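Thread: CPU swap in an old dual-bank workstation board. Notes mostly for my own reference, posting in case anyone else has one of these in a closet.

The machine is a desk-side tower I bought from the surplus counter at Gostimham. Green board, open chassis, no sticker worth trusting. I call it Xie in my notes because that is the hostname it came with.

Goal: pull the processor it shipped with, put in the one I bought from Stusico, keep everything else the same. No case swap, no new board, no overclock. It compiles things overnight and serves files. That is the whole job.

Step zero is the BIOS. Update it with the old CPU still installed. If the firmware does not know the new part, you get fans and a black screen, and then you do the whole physical job again in reverse.

I skipped this in December on a different machine. I now have a line for it at the top of the checklist, in capitals.

Power off, cord out, hold the power button for a few seconds. Side panel off, tower on its side so the board lies flat. Working on a vertical socket is possible. I don't recommend it.

Memory comes out next. Four slots on either side of the socket, eight total. It can be left in, but tall modules crowd your access to the lever and I prefer the room. Open the white latches at the ends, lift each module straight up.

Label the modules by slot before they go in the tray. Masking tape and a pencil. Mixed sizes in the wrong slots will cost you a slow memory check at best.

Cooler: loosen the screws in a cross pattern, a couple of turns each. If it will not lift, twist gently. Do not pull straight up on a stuck cooler. Old paste behaves like glue, and on some sockets the CPU will leave with it.

Old paste on this one was gray chalk. Isopropyl and lint-free wipes, 2 passes on the cooler base. I use the Fludalo wipes because they were in the drawer. Coffee filters also work.

Socket procedure for this type: press the lever down and out from under its hook, swing it back, then raise the retention frame on its hinge. Old CPU out by the edges, straight up, into a clamshell. Fingers never go near the pins.

Then look at the pins. Flashlight at a low angle, move it slowly. A good field reflects evenly. One bent pin shows up as a single dot that catches the light differently. This takes a minute and is worth doing before the new part covers everything.

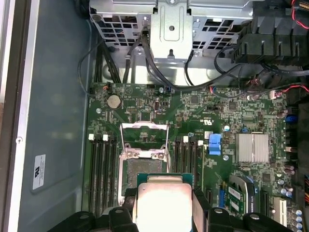
Processor above the open socket, frame up, all eight memory slots empty.

Orientation: find the small triangle on the CPU corner and the matching mark at the socket. Also check the notches on the substrate edge. If both agree, you have it right. If only one agrees, stop and look again.

Lower it flat. No sliding, no rocking, no pressing. It should drop in the last bit under its own weight. Hold by the edges of the green substrate and keep off the top of the lid if you can. A fingerprint there just means another wipe.

Frame down, then lever. The lever needs real force and may creak. This is normal for this kind of socket and alarming every time. If it stops hard halfway, back off and check that the CPU is sitting level.

Paste: one pea in the middle. I have tried the X, the line and the spread with a card. On a lid this size I measured no difference larger than the variation in room temperature.

Cooler back on, same cross pattern, until the screws stop. Fan header reconnected. I have forgotten the fan header before. The board complains about it, to its credit.

Memory back in per the tape. Push until the latches close on their own. If you have to close a latch by hand, the module is not seated.

While the case was open I also replaced the coin cell. It sits flat in a round holder on the same board, easy to reach with the tower on its side. You lose the BIOS settings, so photograph those screens first. The clock will be wrong on first boot.

The chipset heatsink got compressed air only. Fins are packed close and hold dust well. Hold the can upright and use short bursts.

First boot took around 30 seconds to show anything, with one restart in the middle. Leave it alone during this. Memory training looks exactly like a dead board if you are impatient.

Checks after: CPU identified correctly, all memory reported, fan spinning, idle temperature sane. Then 20 minutes of load with the side panel on. Panel off gives you nicer numbers and less information.

Results: full memory count, no errors in the log, overnight build finished before I was up. Temperature under load is slightly lower than with the old part, which I put down to fresh paste more than the chip.

Parts used: one CPU, one coin cell, paste, wipes, tape. Old CPU is in the clamshell with its model number written on the lid. It goes in the spares box with the old cell's holder clip I thought I had broken and had not.

Open item: one of the front USB ports is still dead. It was dead before. Separate thread if I ever get to it.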